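Office lighting and floors: converting an old workshop loft, what would you keep?

karkness_loft
Posts: 454
We got the keys to the upstairs unit in July and I have been going back and forth on the ceiling ever since. It's one big white room with pipes and conduit running overhead, fluorescent panels on one side and dome pendants on thin cords on the other. My business partner wants every one of those panels gone. I kind of like them?? It's so bright in there you never need a desk lamp. Tell me I'm not crazy.
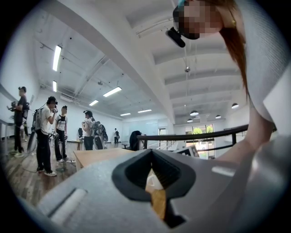 Fluorescents to the left, dome pendants to the right.

baumgart33
You're a little crazy. Keep the pendants, lose the panels. I worked under fluorescents for years and got a headache by 3 pm every single day. You can get LED panels that fit the same footprint and they're not even that expensive anymore.

karkness_loft
OK but LED panels in the same spots would look pretty much the same, wouldn't they? I'd be paying for a fix to a problem I don't have. My bigger worry is the floor. It's long planks in grays and browns and tans all mixed together, and I love it, but the desk chairs are going to chew it up. Also the tables are a warm oak color and my partner says they clash with the gray in the planks.
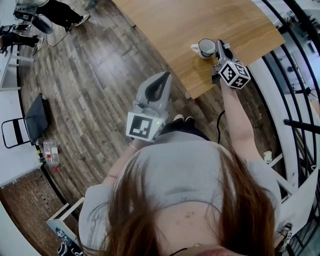

So she wants to paint the table legs or put down a giant rug, and I want to leave it all alone and buy coasters. People put their mugs right near the edge and walk off, it makes me nuts, but that's a different thread lol.

Kivgate
Do NOT put down a giant rug in a workspace. Chairs hate rugs. Get soft rubber casters, swap them in an afternoon, done. And oak next to gray planks is fine! The planks already have tan in them.

baumgart33
Disagree on the rug. A flatweave under the meeting area only, no rolling chairs on it, and the echo in a big hard room like that drops a ton.

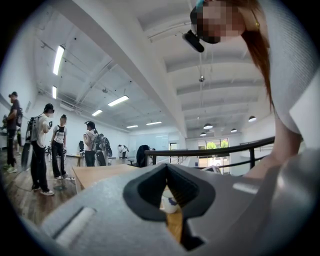

Noémie Charbonneau
Moderator, Workspaces and Studios

Moving this over from General. My two cents: I'd worry about sound before color. You've got a hard floor, a white ceiling and an opening down to a lower level past that black railing, so every conversation is going to travel. We hung felt baffles between the beams at Neluvero and it cost us 93 dollars a piece, 5 of them, and people stopped whispering on calls. Leave the trees in that back window alone too, please, no blinds!

karkness_loft
No blinds, promise. Felt between the beams is a great idea, hadn't thought of it. Does it collect dust?

Noémie Charbonneau
A bit. Vacuum with the brush head now and then.

Kivgate
What about the walls? Is it all white?

karkness_loft
Mostly! There's a strip of exposed brick on one side that I'm not touching, with a long white shelf above the equipment there.

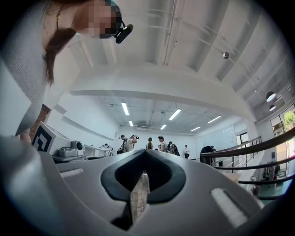

Brick strip along the left wall.

baumgart33
Oh that's nice. Seal it though, old brick sheds grit onto everything.

Kivgate
Sealed brick looks like plastic, leave it bare and wipe the shelf.

karkness_loft
And now I have two arguments going. I'll order the casters tonight and price out the felt. The panels stay until my partner catches me on a weak day.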